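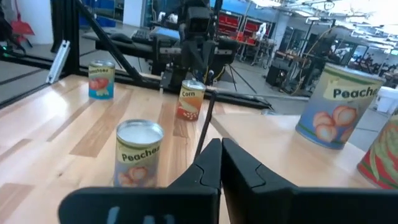
House rules for sharing a bench with a robot arm

I get more mail about this than about anything else on the tips page, so I'm finally writing down the rules we go by. They come out of two years of running tabletop arms at Sarnstead, plus a few things I've picked up at home, where a much smaller arm lives on my workshop bench and mostly annoys the dog. If you have one arm, skip whatever sounds like overkill. If you have two or more in the same room, please don't skip anything!

Before you power up

Walk all the way around the table first. I mean it, all the way around, including the side with the tripod legs you always trip on. Look for cables lying across the work surface, coffee cups, screwdrivers and your phone.

Tell people. We say "arm live" out loud, every time, and we wait for everyone in the room to say it back. It feels silly for a week and then you stop noticing.

Know where the stop button is with your eyes shut. Ours sits at the front left corner of every bench, on the side away from the arm. Pick one corner and use it everywhere, so a guest from another bench will reach for the right spot without thinking.

Setting out the cans

Canned goods are my favorite practice objects (cheap, stackable, everybody knows what corn is), but they do need a few manners.

Leave a finger's width plus a bit more on each side of anything you want picked up. A gripper has to get around the can before it can close on it, and a crowded row is how you end up with peaches rolling across the floor.

Check the diameter against the widest opening of your gripper before you start. A can that looks small next to your hand may still be too fat. I keep a cardboard ring cut to our limit, which is 85 mm, and anything that won't drop through it goes back on the shelf.

Weigh things. Our bench rule is nothing over 400 grams, can and all, and I write the weight on the bottom in marker. Full soup cans, I'm sorry to say, mostly don't make the cut.

Keep cans off any seam where two tables meet. Even a tiny step will tip one over when it gets nudged sideways.

Run a fingertip around cut rims, or better, a gloved one. Sharp edges chew up rubber pads, and they're no kinder to people.

While it's moving

Hands stay off the wood. If a can falls over, let it lie, hit pause, wait for the arm to settle and then reach in.

Do the first pass of anything new at 40 percent speed. I used to go straight to full speed when I was feeling confident, and the dent in our Rimden shelf is how I got over that.

Tie back hair, push up sleeves, lose the lanyard. Hoodie strings too!

Watch the cables near the fingers. A thin one can slip between the tips before you know it, so stop and clear it before the next grasp. I like the soft Doucet ties for this, the reusable kind, with enough slack that the wrist can turn all the way both directions.

Wiping down

Butcher block wants a barely damp cloth and then a dry one. Skip the spray cleaner anywhere near the arm. I oil our home top in December and leave it bare overnight, and I don't set a single can on it until a paper towel comes away clean.

Finger pads get wiped at the end of every session with a lint-free cloth. If they look shiny, they're worn, so swap them in pairs.

The logbook

We keep a plain spiral notebook on a string, and the Codari checklist is taped inside the cover. Write down who ran the arm, what was on the table, and anything that bumped, slipped or made a funny noise. Near misses go in as well, even the embarrassing ones (I've got a whole page to myself). Date it, initial it, and power the arm down before you put the pen back.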